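Donc Cotetti nous vend sa plateforme « qui révèle la curiosité » : 246 classes équipées depuis août, dit la brochure. Équipées, d'accord. Utilisées ?

2/ Au collège du Roserier, 496 comptes élèves créés. Environ 70 connexions par mois. Je vous laisse faire la division.

3/ La formation Hemmin pour les profs : deux heures en visio, dont une pour retrouver son mot de passe.

4/ Et le module « techno » reste une suite de vidéos avec un badge au bout. 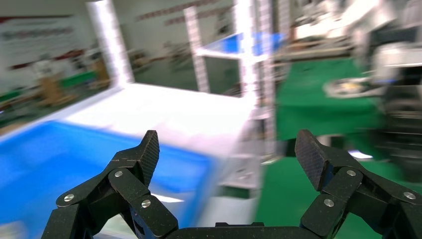 Pince ouverte, deux doigts noirs articulés.

5/ Qui a lu l'évaluation de Hudeck en entier ? Je prends le lien.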